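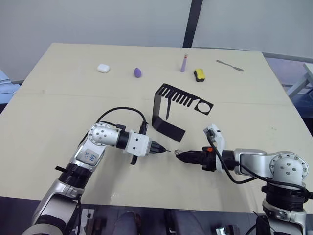

4. How we rode, and what we wrote down

Clubs > Nollon Wheelers > Papers > Pacing on rolling roads

Search this site Go

I should say up front that I ride with these people, so I'm hardly a neutral observer. The question I started with was a small one: do riders on a hilly club run go easier on the early climbs if they know how many are still to come? Everybody in the club has an opinion on this (usually a loud one, usually at the coffee stop), and I wanted something better than opinions.

We used the Tumora loop, 88 kilometers of lanes with hardly a flat stretch after the bridge. Riders did it twice, a couple of weeks apart. One time they got a route card listing every climb in order, and the other time they just followed the wheel in front. Milagros Estrella drew up the cards and did a lovely job of it, right down to the nasty little kick behind the Turner farm that most maps leave off.

Figure 4. Bench items.

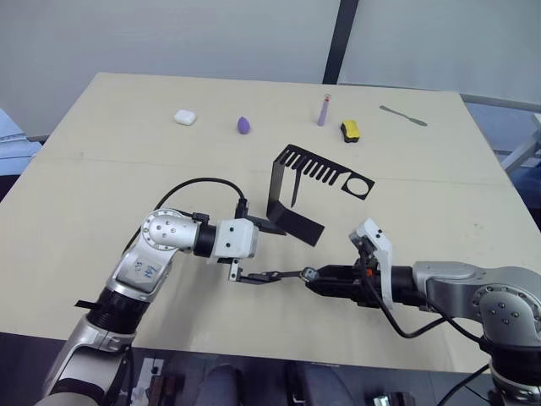

For effort I kept to the plain 20-point scale, called out at the top of each climb and scribbled down by whoever was riding sweep. I know power meters would have been tidier! But only a handful of our riders own one, and I didn't want a study of the people with the nicest bikes. The called-out numbers are rough, and a few are missing because the sweep was too far back to hear, or was busy fixing a puncture.

With the card in their pocket, most riders called lower numbers on the opening climbs and higher ones near the end. Without it they went off hard, suffered in the middle, and then rode the last hills pretty much on whatever was left. Finish times barely moved. That surprised me, as I'd been telling everybody the card would be worth minutes.

Wind is the obvious worry. The second outing had a stiff westerly on the way home, and while half the group had the card that day and half didn't, the two halves were never going to stay apart on the road. They chatted. They shared cards. Chun-hung Fang admits he read his out loud all the way up Wijesinghe Hill.

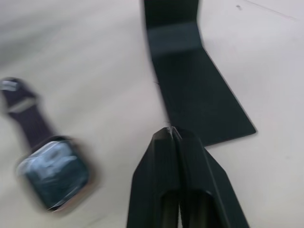
Heather Kerr disagreed with me on the main point when she read the draft, and wrote back that the card hadn't changed how hard she rode at all, only how much she dreaded the next corner, so her lower numbers early on were mood and not legs. I can't rule that out with what we collected. I'd like to try again in October with heart rate straps for whoever will wear one.

Related papers
Gear choice on short steep climbs
Do tea stops slow the second half?
Group size and the sweep rider
Reading a route card on the move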